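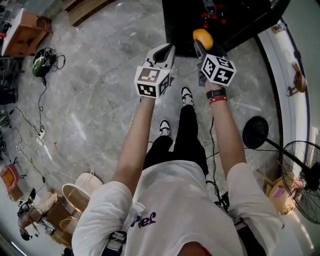
Opening: the floor first

Good evening, thank them for coming, thank the Irkholm lot for the tea urn. Say who I am, but quickly this time (at Gastetti I spent so long on my own life story that the first slide went past while I was still at school).

Start at floor level. When we took on the room at Rorwood, everybody who came through the door looked up. It's a lovely big space, 677 square metres of it, and people naturally talk about the height and the light. I'd like them to look down for a minute. Grey marble tile, hard as you like, and it carries every chair scrape from one end to the other. Ask for hands up: who has a hard floor at their place? Who has felt pads on the chair legs? Who has checked those pads in the past year? Pause here, it usually gets a laugh.

Then trainers. I always say wear what you can stand in all afternoon, and I mean it for visitors as much as for us. A day on tile finds its way into your knees.

Edges and what gathers there

Go gently with this part, it can sound like telling people off, and I'm as bad as anyone.

Big rooms fill up from the outside in. You get a dark shelf along one side, then a low cabinet with a nice light top, then a board gets leaned somewhere handy while you think about where it belongs. All quite reasonable! Then small bits and pieces settle along the front edge of the nearest table, and within a month the table is a shelf too. Glossy black tops are the worst for it, in my experience, and they show every fingerprint besides.

Our rule, for what it's worth: anything left on a table at six o'clock goes in the tray by the door, and you collect it yourself in the morning. Fruit excepted. Fruit goes in the bowl or in a person.

Tell the Petridis tray story if there's time. Leave out the bit with the keys.

Light and air

Slow down, this is the section they asked for when they booked me.

The blind was the most expensive single thing we argued over. It's a pale grey-green roller, very nearly floor to ceiling, and I still think it was money well spent. You do get a streak of bright light down the seam, so choose your seat with care. Before we had it up, screens on that side were no use to anybody until 12 o'clock or so had come and gone and the sun had moved off.

Mention the standing fan. A plain black one on a stand does more for the people sitting near it than all my grand plans for the ventilation did, and you can wheel or carry it to whoever is wilting. Keep it off the walkways, mind the flex.

Water: a jug and small bottles where folk can reach them without crossing the whole room. I used to keep ours right at the back under the mezzanine, very tidy, and not a drop was drunk.

Have a sip of my own here and change the slide.
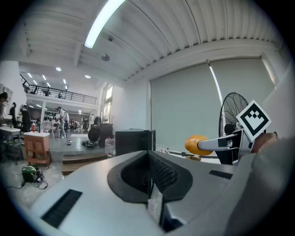 Shayne Tamihana wrote to me after the September talk to say that I go on about blinds and fans and never mention noise, and that a metal ceiling over a tiled floor is like sitting inside a biscuit tin when the place gets busy. Fair point, and I read it out now every time.

What I say back: put soft things where you can. Curtains, rugs by the seats, a coat rail with coats on it. Keep the long fluorescent tubes for when you need them. That's a separate matter, but somebody always asks.

And do test it with people in. We held an open evening with 80 guests and learned more about the sound in two hours than we had all winter. The railing up on the mezzanine is a good place to stand and listen. If you can follow a conversation below word for word, so can everyone else.

Questions

Likely ones: cost of the blind (give the range, not the supplier), how we wash the tiles (warm water, a drop of soap, flat mop, two people starting at opposite ends), whether the tray rule works (mostly).

Hand the clicker back to the Irkholm table before I walk off with it again.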